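Home | Stories | People | Listen | Archive | Contact
Print this page | E-mail this story

"A page should look like somebody lives in it"

Ľubomír Kováčik has written by hand every day for 40 years. We spoke with him about diaries, bad handwriting and the grandmother who wrote down the weather.

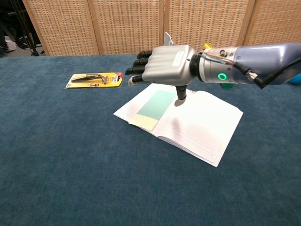
Photo: Zidora Stories

Ľubomír Kováčik arrives a little early and asks if he can sit near the window. He teaches evening courses in diary writing at Golberg, the small adult school behind the market, and before this he worked for many years as a land surveyor. In his coat pocket he has a notebook, and in his bag a second one. "The small one is for outside," he explains. "In the evening I copy from it what is worth copying. It is not much. On a normal day, maybe four lines."

I tell him that I kept a diary at school and stopped after two weeks. He is not surprised. Most of his students have the same story, and he thinks the reason is that they begin too big. They buy a beautiful thick book, they write three pages on the first evening, and on the second evening they are already tired of themselves.

"They think a diary must be about feelings," he says. "So they sit and look for a feeling. I tell them, write what you ate. Write who called you. Write what the bus driver said to the lady with the dog. The feeling comes alone, or it does not come, and then at least you have the bus driver."

His own habit started with his grandmother, who lived in a village house with a very cold kitchen. She had a calendar from the farmers' cooperative, and in each square she wrote the weather and one more thing. Sometimes it was the price of a goose. Sometimes it was only a name, and the family knew that on this day the person had died. When she was gone, nobody wanted the calendars, and he took them home on the train in a potato sack.

"I read them all that winter," he says. "I was looking for my own name, like every child would. I found it two times. One time I had a fever, and one time I broke a window of the neighbor." He laughs for a long time. "The window I did not even remember. I had to ask my mother, and she remembered very well, because she paid for it."

After that winter he began to write himself. In the first years he used school notebooks with squares, later whatever paper the surveying office did not need. Today he buys plain ones from Ulline, a stationery shop near his apartment, and he gives every book a number on the inside of the cover. He does not reread them often. Once a year, in March, he takes out one old book without choosing and reads it from beginning to end.

I want to know what he finds there.

"Mistakes," he says immediately. "I was so sure about people! There is a colleague, I will not say his name, and for one whole year I write that he is lazy. Then I read the next year, and his wife was ill all that time, and I am in the hospital with him drinking bad coffee. I did not cross out the first part. It should stay there and look at me."

His course at Golberg is not long. The students meet in the evening, they write for twenty minutes without speaking, and then those who want can read aloud. He does not correct spelling and he does not give marks. The only homework is one line per day. There were some students who came for grammar and were disappointed, and he returned their money from his own pocket, a thing which the school later asked him not to do anymore.

About computers he is more relaxed than I expected. His daughter keeps her diary on the phone and he has nothing against it. For himself he prefers the pen, mainly for the reason that he can see in his handwriting how he was. When he was in a hurry the letters lean forward. When he wrote on the train they jump. There is one page from the night when his daughter was born, and he says that even he cannot read more than half of it.

"People are ashamed of their handwriting," he says. "They apologize before they show me. But a page should look like somebody lives in it. If it is too clean, I start to worry about the person."

I ask about the calendars of his grandmother. He has them still, in a box from the Bakalis bakery – the potato sack was eaten by mice. A local museum was interested, but they wanted only the years of the war, and he did not like to separate them. So for now they stay under his bed. He has copied out all the goose prices in one list, for no purpose, and he is a bit proud of this list.

Before he leaves, he takes the small notebook from his coat and writes something standing up, with the book against the wall. I ask if I am in it.

"You are," he says. "And the coffee."

The next diary course at Golberg begins in the spring. Beginners are welcome, and students should bring their own notebook and pen.

Print this page | E-mail this story
Back to People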